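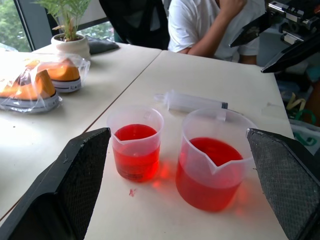 Jivbridge College to open new science teaching block in November

Reading time: 2 minutes

Jivbridge College has confirmed that its new science teaching block will open to students in November, following the completion of building work on the Galindo Road site.

The block replaces the former chemistry and biology rooms in the main building, which date from the college's first years and had become too small for present class sizes. It provides 5 teaching laboratories, a preparation room on each floor and a shared study area overlooking the gardens. A total of 466 students are enrolled on science courses this year, the highest number the college has recorded.

Azadeh Shokri, Principal, said: "Our science staff have worked in difficult rooms for a long time, and their results have been excellent all the same. I am very pleased that they and their students will now have proper space for practical work."

The design was prepared by the architects Burna, who were appointed after an open competition. Construction was carried out by Futier and took seven months longer than first planned, owing to drainage problems found beneath the old car park. The college has stated that the additional cost was met from its building reserve and that no teaching budgets were affected.

Practical lessons will move in stages. Chemistry classes will transfer first, followed by biology and then physics, with the full timetable in place by the end of term. Until then, physics students should continue to use rooms on the second floor of the main building. Revised room lists will be placed on the student portal and on the notice board outside the library.

Behrouz Taheri, Head of Science, said that the new rooms would allow the college to bring back longer practical sessions for first-year students. These were shortened three years ago when laboratory time could no longer be found for every group. Evening classes for adult learners will also return - initially in chemistry only - and will be led by Mahsa Zarei.

The main entrance to the block is on Galindo Road. Step-free access is available from both the road and the gardens, and a lift serves all floors. The cycle shelter has been moved to the north side of the building.

An open evening for parents, prospective students and local residents will be held shortly after the opening, from 6 pm. Places should be booked in advance through the admissions office, where Arash Fallahi will be able to answer enquiries about courses and entry requirements.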